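Draltdale Sourdough Mornings – Your Questions

I get the same handful of emails every week, so I've put my replies in one place. If yours isn't covered, write to me and I'll add it!

Do I need my own starter?
No. I'll give you a scoop of mine in a jar with a lid. If you already keep one at home, bring it along and we'll compare smells (mine is a bit like yogurt this week).

How much is it?
It's $55 for the morning, or $40 if you've been before. Flour and lunch are in the price.

My starter has gray liquid on top. Is it dead?
Almost certainly not – it's just hungry. Pour the liquid off or stir it in, then feed it twice a day for a few days. If you see pink or orange streaks, or fuzz, throw the whole thing out and start over.
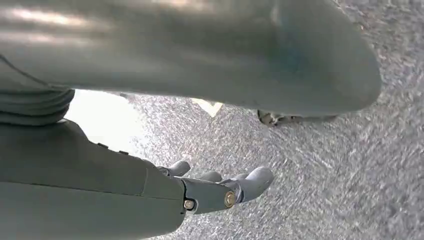 Gray forearm, metal knuckle block and two brass-colored bolts.

Can I use any flour?
Pretty much. I use plain bread flour with a little rye. Whole wheat soaks up more water, so go slowly and add a splash when the dough feels stiff.

Where do I park?
Kanagaratnam Street is free on weekends. Come in by the side door, the front one sticks.

Who teaches when you're away?
Piyumi Dewan. She shapes a much prettier loaf than I do, so you may want to hope I'm sick.

Can I cancel?
Sure, up to two days ahead for a full refund. After that I can move you to another morning if there's a spot.

When do the next dates go up?
Fri 18 January, at lunchtime. They tend to fill up over the weekend.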